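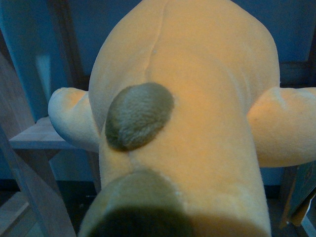

Foire aux questions : atelier « Robotique domestique »

Dernière mise à jour : décembre

À qui s'adresse l'atelier ?

L'atelier est ouvert aux élèves inscrits au club de robotique du lycée Viltton, de la seconde à la terminale, ainsi qu'aux étudiants de première année de l'école Gorell dans le cadre de la convention entre les deux établissements. Aucune expérience préalable de la programmation n'est exigée. L'effectif est limité à 17 participants par semestre ; les demandes sont traitées dans l'ordre de réception du formulaire signé.

Sur quoi porte le projet de l'année ?

Le projet porte sur la préhension et le rangement d'objets souples dans une pièce d'habitation. Les équipes travaillent avec des peluches, dont la forme change dès que la pince se referme, puis avec des éléments rigides. Le règlement du concours Drurnitz, auquel le club présente trois équipes, impose ces deux familles d'objets.

Pourquoi travailler dans une pièce meublée ?

Les essais sur table restent obligatoires au premier trimestre. Ils ne préparent toutefois pas les équipes aux difficultés d'un logement : rideaux, lits, tapis, meubles de rangement, éclairage inégal.

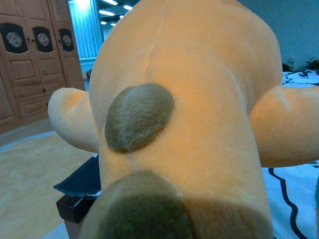 Les participants apprennent également à tenir compte de ce que l'objet saisi dissimule. Une peluche tenue près de l'objectif peut masquer une grande partie de la pièce, et le programme doit alors s'appuyer sur les vues enregistrées avant la prise ou sur une seconde caméra. Ce point fait l'objet d'une séance entière et figure au barème.

Quel est le volume de travail demandé ?

Chaque équipe doit remettre 179 séquences annotées avant la sélection interne. Une séquence incomplète peut être conservée à condition d'être signalée comme telle dans le cahier de laboratoire. Les échecs de préhension sont admis et doivent être annotés avec le même soin que les réussites.

Comment la pince est-elle réglée à proximité du mobilier ?

La vitesse d'approche est réduite dès que les doigts se trouvent à proximité d'un montant ou d'une traverse. L'ouverture est vérifiée à vide avant chaque série, et un second élève se tient près de l'arrêt d'urgence pendant toute la durée de l'essai.

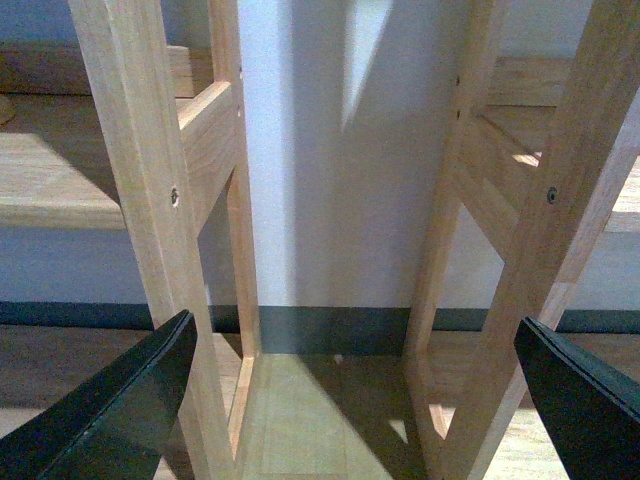 Benoît Riviere rappelle à ce propos que le passage entre deux montants constitue l'épreuve la plus sélective du concours, et qu'il vaut mieux présenter une trajectoire lente et répétable qu'un mouvement rapide obtenu une seule fois.

Quels logiciels sont utilisés ?

L'annotation s'effectue sous Eyvindsson, installé sur les postes de la salle informatique. Les participants peuvent employer leur ordinateur personnel pour la programmation. Les données ne doivent être ni copiées sur un support privé ni diffusées en ligne.

Quelle est la participation financière ?

L'atelier est gratuit. Une caution est demandée pour le prêt du matériel ; elle est restituée en fin de semestre.

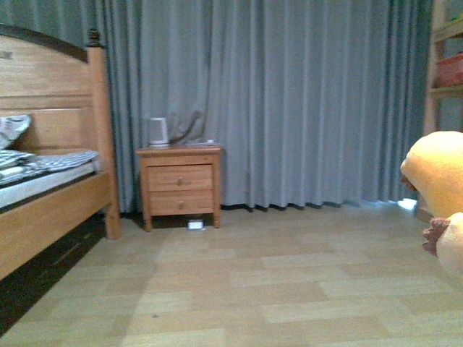

Essai de préhension en chambre, vue d'ensemble.

Que se passe-t-il en cas d'absence ?

Toute absence est signalée au secrétariat avant le début de la séance. Au-delà de trois absences non justifiées, la place est attribuée au candidat suivant sur la liste d'attente.

Partages : 17

Commentaires (3)

Maëlle
Les étudiants de Gorell peuvent-ils former une équipe mixte avec des lycéens ?

Secrétariat du club
Oui, sous réserve de l'accord des deux établissements. Merci de le préciser sur le formulaire.

T. Aubry
Le lien vers le barème ne fonctionne plus chez moi.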